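Thread: Sorting lanyards, coils and straps at a key desk — what do you use?
Board: Storage and small parts
Page 1 of 1

slotback
Posted at 09:14

I look after the key and locker desk at a swimming pool and gym. We issue keys on plastic wrist coils, passes on flat cord, and a few webbing straps for the kit bags. At present all of it goes into one deep drawer. By the end of August the drawer was a single object. I have permission to replace it with open baskets on a table behind the desk and would like to know what other people run before I order anything.

Constraints: table depth is limited, everything must be reachable from one side, and no lids.

Pundinau_desk
Posted at 09:40

One type per basket. Do not mix cord with coils under any circumstances. Cord passes through a coil, the coil closes on it, and the split ring then catches whatever is left. Straps are less of a problem as they can be folded and will stay folded if the webbing is stiff.

Basket depth matters more than footprint. Anything deeper than your hand and the bottom layer is never used.

tarn_and_fell
Posted at 10:02

Disagree about baskets in general. Hooks. A coil hangs from its ring, a lanyard hangs from its loop, and neither can tangle with its neighbour if the spacing is right. We fitted a 1000 mm rail with hooks at 47 mm centres and have not untangled anything since.

Pundinau_desk
Posted at 10:11

Hooks are fine for issue. They are poor for returns. People drop things on the counter in a heap and someone has to hang each one. At a busy desk that someone does it at closing time, or leaves it.

slotback
Posted at 10:30

A rail is out for me in any case, the wall behind the desk is glazed.

Avotiņš
Posted at 11:25

I set up the sorting table at Itadport and have changed it several times, so this may save you some of the trouble. The principle is that baskets go at the back and the front of the table is kept for handling. Items come forward one type at a time, get checked, and go back. If the baskets creep forward you lose the handling area and start sorting on top of them, and then you are back to your drawer.

Use slotted plastic. Coils come back from the poolside wet and a solid tub holds the water. You can also see the colour of the contents through the slots without tipping the basket, so labels become optional. Sizes need not match. A mixture of wide and small is better than a uniform set, as you will never hold equal stock of each type. 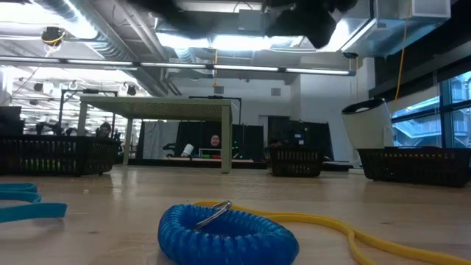 The other change worth making is to get something with legs on the table. A raised platform gives you a second level for very little outlay, and the legs take up hardly any of the surface. Check the clearance underneath before you buy. Ours came from Plunetent and the first one was too low for a hand to go under comfortably, so it went back.

On coils specifically: check the ring before the plastic. In my experience the plastic outlasts the ring by a wide margin. If the ring has opened enough to admit a fingernail, replace it. A stretched coil that no longer closes up can stay in service, it just looks untidy on the wrist.

tarn_and_fell
Posted at 11:52

Two objections. First, slots catch cord ends. A flat cord with a cut end will find its way through a slot and you will pull the whole basket off the table when you pick it up. Second, bare wood under wet items is asking for stains.

Avotiņš
Posted at 12:08

First point is fair. Cords can go in a basket with narrow slots, or with the slots only near the top edge. Wide slots are for coils and larger items.

Second point, we wipe down at the end of each session. A sealed top copes. An oiled one might not — I have no experience of those.

gasket_90
Posted at 12:45

How are you folding the straps? Ours spring open in the basket.

Avotiņš
Posted at 12:51

Stacked loops, all the same length, with the tail left on the outside so it can be found. Rolling looks neater but the roll works loose and then you have a spiral to deal with. If a strap is too springy to hold the fold, put a wide rubber band round it at the middle.

Pundinau_desk
Posted at 13:20

Agree on folding. I would still colour code. Blue for adult lockers, yellow for juniors, and so on. It lets whoever is on returns sort without reading tags.

tarn_and_fell
Posted at 13:33

Colour coding fails as soon as the supplier changes shade. We had two blues for a year and they meant different things to different shifts. Numbered tags only.

slotback
Posted at 14:05

We have 407 lockers so the keys are tagged by number already. I can use colour for the changing area and leave the number to the tag.

Plan so far: slotted baskets at the back, narrow slots for the cord, a raised platform on one side, front of the table clear. Straps in stacked loops. I shall leave the hooks for spare keys inside the cupboard, where there is a solid wall.

One remaining question. Do you fix the baskets down or leave them loose?

Avotiņš
Posted at 14:17

Loose. You will want to carry one to the counter at busy times. A strip of non-slip matting under each is enough.

tarn_and_fell
Posted at 14:26

Fix them. See my earlier remark about cord ends.

gasket_90
Posted at 14:40

Matting here too. Cut it slightly smaller than the base or it collects grit along the edge.

slotback
Posted at 15:02

Matting first, then. I will post again when the baskets have been in use for a month.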